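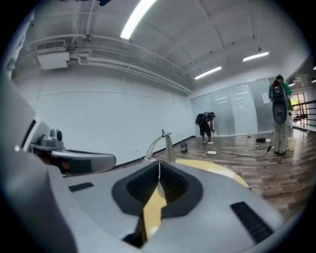
6 Jul 2024

Upstairs room, Aston. Me + Milagros in the morning, Hakim after lunch. Rogelio out today.

Main job was getting the room sorted before the Pretitz people come to use it. Started with the lights. Fluorescents all come on OK, but one fitting hums after a while, loud enough that Milagros heard it from the stairs. Swapped the starter, hum still there. Probably the ballast. Told Aileen, she's putting in a request. Not touching it ourselves.

AC. White unit up on the wall, same one we complained about last year. Set to cool, fan low. Took 25 min before the room felt any different. Louver blows straight across to the round table, so anything paper on it goes on the floor. Turned the louver up toward the ceiling, better. Checked along the pipe run by hand where I could reach from the stepladder, no drips. Filter was gray with dust - rinsed, dried on the rail, back in. Write the date on the filter cover next time, no idea when it was last done.

Round table. Light wood top, finish still decent. One leg short or the floor is off, it rocks if you lean on the side toward the railing. Tried turning it a quarter, still rocks, so its the leg. Felt pad under for now. Two pads was too many. Hakim wants to take the leg off and look at the insert, said fine but after the visit.

Stand. The brushed metal one w/ the upright post and short arm. Knob at the top was slipping, arm sagged any time you hung something on it. Took the knob off, thread full of old grease and grit. Cleaned with a rag and a bit of the Ayele solvent, wiped dry, back on. Test: hung 200 g off the end of the arm, left it over lunch, mark on tape hadn't moved. Then 486 g (the brass weight, thats what it says on it, don't ask) and it dropped 12 mm in the first hour, then stopped. Good enough for what Pretitz want, they're only hanging light stuff. Do NOT use it for the heavy samples until theres a new knob. Milagros thinks the washer is wrong. She may be right, it looks homemade.

Also the curved supports show every fingerprint. Wiped them, Hakim picked it up by the supports ten minutes later. Wiped again.

Walls - fine, white, one scuff by the door came off with the sponge. Leave the rest.

Railing side: the ceiling lights over there are on a separate switch, took us ages to find it. Put a lable on it.

Ordered / asked for:
ballast for the humming fitting (Aileen)
knob + washer for the stand, I'll ask at Hisosex, they had the right thread last time
more felt pads, the small round ones

To do
- table leg, Hakim, after the visit
- re-test stand w/ new knob, same two weights, same arm position so we can compare. Arm was at the top of the post today
- ask Rogelio where the long stepladder went, the short one doesnt reach the far end of the pipes
- spare key for Ramil Yap, he's opening up for them

Left at 5, AC off, lights off, both switches. Weights are back in the drawer.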